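A day out at the Vidstead robotics open day

I'd been meaning to go for years, and in May I finally got myself on the early train with a flask of tea and a cheese roll. Vidstead College throws open its engineering block once a year so the students can show what they've been building, and my niece had been on at me to come and see her old course.

First impression: loud! The entrance hall had been given over to the line-following race, which is for the first years. They get 20 minutes to tune their little buggies and then it's straight onto the track, ready or not. I watched one go round beautifully, twice, and then set off towards the cafe as if it fancied a scone. Its owner ran after it in her socks (no idea) and got the biggest cheer of the morning. The winning team was called Fota and they were very smug, in a nice way.

Upstairs was quieter and, for me, much more interesting. The second years have a project that runs from January right through to the summer, and you can wander between the rooms and ask whatever you like. Eamon Ó Briain, who teaches it, told me he used to set the same task for everyone and got bored of marking it. Now each group picks its own job for the robot and has to write down beforehand what would count as a pass. He reckons the writing down is the part they moan about most, and he could well be right, I heard plenty of moaning.

One group had gone for sorting washers, another was trying to get a gripper to fold a tea towel. The tea towel lot had reached the stage of laughing at it. I stayed there far too long, eating their biscuits.

Then I got to the kitchen group, and that was me settled for the best part of an hour. Their job is putting toy food and kitchen things where they belong, on request. It sounds like child's play until you try to think it through - a banana is bent, a strawberry is tiny, a bowl is all edge, and every one of them wants picking up differently. Sun-ja Pyo took me through it on her laptop. She showed me how they teach a move by guiding the arm themselves and saving the run, over and over, shifting the toys between goes so it doesn't just learn one layout by heart. They're aiming for 100 saved runs for each object and had got to 60 for the ketchup bottle. The strawberry was stuck on 27, and she gave me a look that said please don't ask about the strawberry. 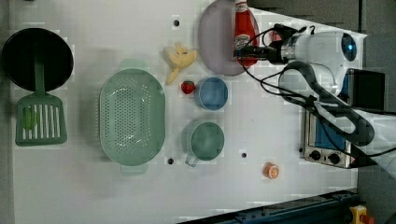
The kitchen group's table, with the gripper over the ketchup bottle.

I asked her what the hardest bit had been and she said agreeing on what "put away" means. They had a proper row over whether fruit in the colander counts. It now does, and it's in the rules in capital letters.

I missed the talk at two because I was still upstairs, but I did catch the prize-giving. The Kidwood Cup went to the washer sorters, which seemed fair, though I'd have given it to the tea towel for effort.

If you're thinking of going next year, get there before eleven, as the car park was full by the time I walked past it. The cafe does a decent soup and the lift is slow, so take the stairs if you can. I came home with a sticker, a leaflet about evening classes and a strong urge to tidy my kitchen drawers.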